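Relatório parcial - Comparação de controladores para garra de dois dedos em simulação
Disciplina de Projeto Integrador em Robótica
Grupo: Stiltwood (orientação: Mandla Baloyi)

1. O que mudou desde a última entrega

Trocamos o objeto de teste. O cubo era fácil demais, os dois controladores pegavam sempre e não dava pra comparar nada. Agora é uma peça tipo puxador, base marrom e topo branco arredondado. Malha com poucas faces de propósito, pra colisão não ficar pesada. A garra continua a mesma (modelo Bestus, dedos paralelos).

Controladores comparados:
Brosero - posição pura. Fecha até a abertura comandada e pronto.
Apaza - posição na aproximação, troca pra força quando detecta contato.

2. Montagem

Câmera virtual presa no punho, olhando na direção dos dedos. Na reunião de segunda discutimos se valia por uma segunda câmera fixa na cena, ficou pra depois. O punho dá uma vista boa do contato mas a profundidade é ruim de julgar só no olho, por isso o log guarda também a pose da peça. 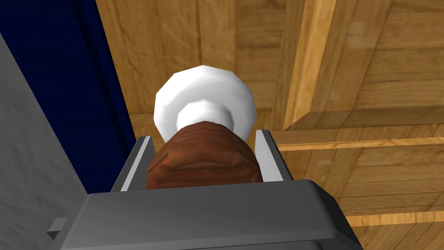
Com o Brosero o problema principal é a abertura final. Se comandamos um valor menor que a largura da base, o solver empurra os dedos pra dentro da malha e a peça treme. Se comandamos maior, sobra folga e ela gira. Achar o valor certo foi tentativa e erro, e ele só serve pra essa peça.

O Apaza não precisa saber a largura. Em compensação tem o limiar de contato, que também é chato de ajustar: baixo demais e ele troca de modo antes da hora, com a garra ainda se movendo.

3. Procedimento

Limite de 500 passos por episódio. Passou disso, conta como falha, mesmo que a peça esteja quase presa. Posição inicial da garra com um pequeno ruído, igual pros dois controladores (mesma semente). Sequencia: aproximar aberta, alinhar com a base, fechar, manter.

Critério de sucesso: contato nos dois dedos e peça sem escorregar na fase de manter. Contato só no topo branco não vale, ele é arredondado e escapa.

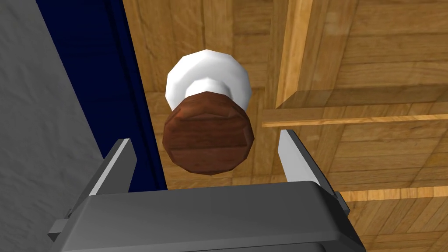
Figura 2. Garra aberta, com a peça logo acima do vão entre os dedos. Vista por trás da garra.

4. Observações

- Aproximação: praticamente igual nos dois, esperado, o código é o mesmo até o contato.
- Alinhamento lateral errado derruba mais o Brosero. Um dedo encosta primeiro e empurra a peça, o controlador nem percebe.
- Apaza corrige parte disso mas fica lento. Alguns episodios estouraram o limite de passos bem nessa correção.
- Atrito: usamos o valor padrão do simulador pra tudo. Provavelmente otimista. O professor Baloyi pediu pra repetir com atrito menor.
- Bug nosso: na primeira rodada o log gravava a força só do dedo esquerdo. Descartamos essa rodada inteira, os gráficos antigos da pasta do grupo não devem ser usados.

5. Conclusão parcial

Pra peça conhecida e bem alinhada o Brosero basta e é mais simples. Com erro de alinhamento preferimos o Apaza, mas o limiar precisa ser revisto antes da entrega final. Tabela completa vai no próximo relatório, ainda falta rodar de novo a parte descartada.

Pendências: repetir com atrito menor; decidir sobre a câmera fixa; testar pegar a peça pelo pescoço (entre a base e o topo), ideia que surgiu mas ninguém implementou ainda.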